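Kavik Open Steel Bin, Grey

Home > Storage > Bins and Tubs

Holds logs, coal, wet boots or whatever you have been calling "sorting out the garage" since December. The Kavik is a plain open bin with a flat floor and no lid, so you will always be able to see how badly it's going.

Empty weight: 35 kg. Bring a friend, or at least someone who owes you a favour.
Finish: grey. We were asked for sage green. We said no.
Assembly: none, unless you count getting it through the gate.
Guarantee: 5 years against rust-through. Dents are yours to keep.

Delivery is to the kerb, Tuesday only. Our driver Arif Setiawan will not carry it round the back, however nicely you ask. 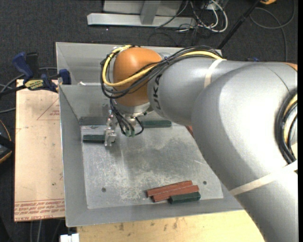

Grey sheet metal, flat floor.

"Bought one for kindling and it's now full of flowerpots. No complaints about the bin." Eilidh Moncrieff

Goes with: Wilau log tongs, Jistero rubber feet (set of four)

Stock code 2064. Add to basket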